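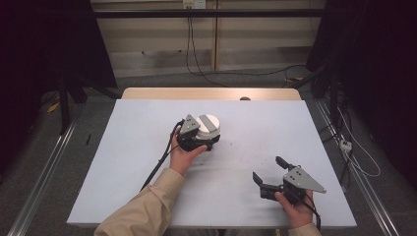 Heiðrún Skov

Pues sí, en julio perdimos 8 demostraciones por un cable. La pinza izquierda dejaba de mandar la apertura de los dedos y el programa de Trasitz seguía grabando tan tranquilo, sin un solo aviso. Yo venga a repetir el agarre - y el fichero, plano. Aigars repasó los registros y encontró el fallo en la toma 62, siempre al girar la muñeca.

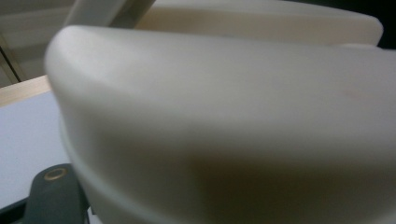

Cambiamos el conector y ahora el cable va con más holgura, que tirante no aguantaba ni una mañana. También le hemos puesto un pitido si la señal se congela (¡se oye desde el pasillo!). Si usáis la misma versión, revisad vuestras tomas antes de entrenar nada.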